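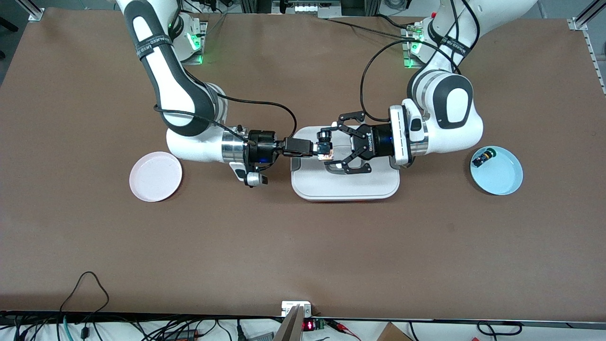 Skoston Puts Its Leftovers on the Menu

SKOSTON – The town of Skoston will hold its second annual Leftovers Supper this September, an evening devoted to food that has already been dinner once. Doors open at 6 p.m. at the Mac Suibhne Hall, and the line for potatoes is expected to form well before that.

Guests bring one dish made from the remains of another. Last year's entries included 12 versions of the same turkey soup and a lasagna whose origins are still under discussion. Organizers have responded with a new rule limiting soup to 2 pots per street.

Tickets cost $15 and include a plate, a fork and a seat near someone else's casserole. Proceeds go toward the hall's kitchen, which needs $1,000 for a stove with more than one working burner.

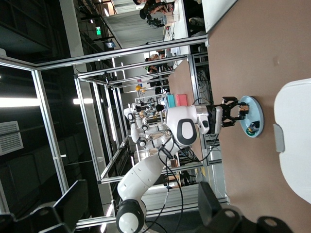

Serena Pellegrini said she would be entering her bread pudding again, and that last year's judges "had no business calling it a brick." Judging this year falls to Pádraig Keogh, who has asked that nothing be served in aspic – a request the organizers have agreed to consider.

Tickets are on sale at the hall's front desk every morning until noon. Containers with lids are encouraged, as guests are expected to take home whatever is left.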